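How I Pack a Week of Snacks in One Go

I used to pack snacks the way most people do, which is at 7 in the morning with one shoe on. Grab a bar, grab whatever fruit isn't bruised, throw it all in the bag and find out at lunch that I'd packed two of the same thing and no napkin. Now I do the whole week on Friday evening, right after supper while I still have my kitchen legs under me, and it has made my mornings so much calmer (the dog gets a proper walk now!).

This is how I do it. It's not fancy, and you don't need to buy a set of matching bins.

What you'll need

A clear stretch of counter, as big as you can manage
Your snack bars, out of their boxes
Fruit that travels: apples, clementines, firm pears
Nuts or trail mix, plus small jars or tubs with lids
Paper bags or small cloth pouches, one for each day you're packing
A pen and some tape

Step 1. Clear the counter first

I mean really clear it. I move the toaster, the mail, the bowl where keys go to die, everything. My island is in a rental in Flandomdale and it isn't huge, so every inch counts. Wipe it down and dry it with a towel, or the paper bags will soak up the damp and go soft on the bottom.

If you have a second counter or a shelf behind you, shove the everyday clutter over there for half an hour. It can come back when you're done. I've made my peace with one counter looking terrible while the other one is in use.

Step 2. Empty the boxes

Take every bar out of its cardboard box and put the boxes straight in the recycling. This sounds fussy but it saves so much cupboard space, and you can see what you have. I once kept a box of oat bars for months that turned out to have one lonely bar in it.

While you're at it, turn each bar over and check the date. Anything close to it goes in Monday's bag. Check how heavy they are, too. The ones I like best run a little over 200 calories, so that's a real snack for me, and the skinny little ones get paired with nuts.

Step 3. Pick the fruit

Apples are my workhorse. I buy them loose at the Ruggiero market so I can pick smaller ones, because a giant apple takes me all afternoon to get through and then I'm walking around the office with a brown core in a napkin. Wash them and dry them really well. A wet apple in a paper bag is a sad thing.

If you're packing soft fruit, leave it out of the bags until the morning you need it. I stick a note on the bag that says "add peach" and so far I've only forgotten a couple of times.

Step 4. Lay it all out before you bag anything

Don't skip this one, please! I used to go straight from cupboard to bag and it never came out even. Spread things out on the counter with some room between them, a bar here, an apple there, and shuffle them until each day has something sweet, something filling and something fresh. Don't stack. If the bars are in a pile you'll forget what's on the bottom, and that's how I ended up with dark chocolate three days running (I did not complain, but still).

I also try not to put two of the same bar on back-to-back days. Different wrappers help a lot with this, you can just glance across and tell.

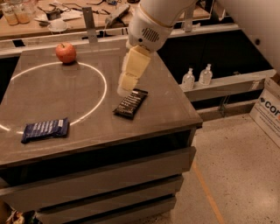 Once I like how it looks, I walk away for a minute and put the kettle on. When I come back I nearly always swap something. Usually it's the heavier bar, which I want on the day I take the late bus back from Dollard, and I'll have stuck it on a day when I'm home by four.

Step 5. Fill the bags

Heavy things go in first, so the apple sits at the bottom and the bar slides in beside it, standing up. If you put the bar underneath it gets squashed, and a squashed chocolate one is a mess to open. Nuts go in a little tub on top. Fold the bag over twice and tape it, then write the day on the front, nice and big.

Step 6. Store them

The bags with only bars and nuts can live in the cupboard. Anything with fruit goes in the fridge, on the door shelf if it fits. I keep the bars away from the stove, having learned that lesson one very warm September.

A few extra notes

Cloth pouches are great but you have to remember to bring them home. Mine are from a little shop called Prirholm and I've lost one already.

If you're packing for kids, let them do the laying-out part themselves. They tend to eat what they picked.

And keep a couple of spare bars in your coat or your desk drawer. They don't count toward the week, and if you eat one, replace it on Friday when everything's out on the counter anyway.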